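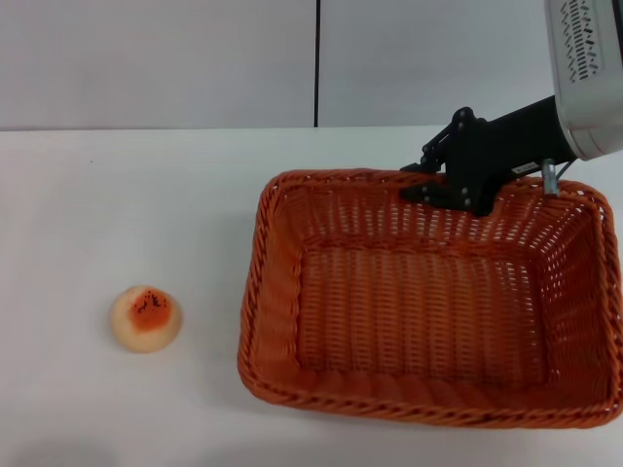 Watching from the public gallery: your questions answered

I've been going to sit in on cases at Fendale Magistrates' Court for years, and I still get a little flutter when the usher calls the first name of the morning. Most of what you read about crime in the local paper starts in a room like Court 3, and most people have never set foot in one! It's free, you don't need to book, and you'll come out knowing far more about how an arrest becomes a charge and a charge becomes a sentence than any television drama could teach you. Mornings can be long, though, so have breakfast first, and if you're bringing something round and bun-shaped like the one beside the orange basket, eat it before you go into the courtroom. The rest of what I get asked is answered further down, and I add to it whenever a good new question comes in.

Can anybody really just walk in?

Yes, for nearly all adult criminal cases. Open justice is a very old idea and I love it. You don't have to be related to anyone in the case, be a student or give a reason. The usher may ask if you're a witness, so that you don't end up hearing evidence before you give your own. Just say you've come to watch.

Are there hearings I can't watch?

Youth court is closed to the public, and so are most family hearings. Now and then a judge or the magistrates will clear the gallery for part of an adult case, too. If that happens, go out quietly and wait to be told whether you can come back in.

What time should I turn up?

The morning list starts at 10am and the afternoon one at 2pm. I aim for half past nine, which leaves time for security and a look at the lists on the wall. The 19 bus from Rollen stops right outside. The 6 is quicker on paper but drops you at the bottom of the hill, and it is quite a hill.

What happens at security?

Your bag is searched and you walk through a scanner. If you have a drink with you, you may be asked to take a sip of it. Leave penknives, scissors and anything in a glass bottle at home. The officers on the door at Fendale are lovely and will point you to the right floor.

How do I choose a courtroom?

This is my favourite part! For a first visit, pick whichever room has the longest list. You'll see first appearances, guilty pleas, bail applications and probably a sentence or two, all before lunch. Trials are slower and more absorbing, but a fair few fall through on the day – a witness doesn't come, or somebody changes their plea – so have a second choice ready.

I couldn't follow a word of it. Is that normal?

Completely. Everyone talks fast and in shorthand. These are the ones that puzzled me most at the start:

Either way: an offence that can be dealt with by magistrates or sent up to the Crown Court.
Adjourned: put off to another day.
PSR: a pre-sentence report, written by the probation service.
Remanded: sent away until the next hearing, which can mean in custody or on bail.
Bound over: told to keep the peace, with a sum of money to pay if you don't.

Can I take notes?

Yes, you can take notes, and you don't have to ask. I use a cheap spiral pad and a pencil. Very occasionally an usher will want to know what you're writing, and a polite answer sorts it out.

Can I use my phone?

Switch it off, please, or at the very least put it on silent and out of sight. Taking photos or recording sound in court is against the law, and people really have been locked up for it. Posting live updates from the gallery needs the court's permission if you aren't a reporter.

Am I allowed to talk or write about what I've heard?

Usually, but be careful. Some people have their names protected by law, including anybody who has made a complaint of a sexual offence, and the court can add restrictions of its own. There's often a notice on the door. While a case is still going on, don't post your opinion about whether someone did it. If you aren't sure what's covered, ask the usher before you leave the building.

Do I have to stand up?

Stand when the magistrates come in and when they go out. You can slip away in between, ideally while one case is being swapped for the next. Some people give a small nod to the bench at the door. I do, mainly because I enjoy it.

Can I bring my children?

Under-14s aren't generally let in. Older teenagers can get a great deal out of it, but have a chat beforehand, as some of what's read out is upsetting.

Is there anywhere to get lunch?

There's a drinks machine on the first floor that I can't recommend. Guillot, over the road, does soup and a very good cheese toastie and doesn't mind you sitting there with your notes.

Could I come with you the first time?

Please do! I meet newcomers by the front steps at 9.30am on the first working morning of the month, except in January. Drop a line to Kirsty Lockwood through the contact page and tell me if you need the lift.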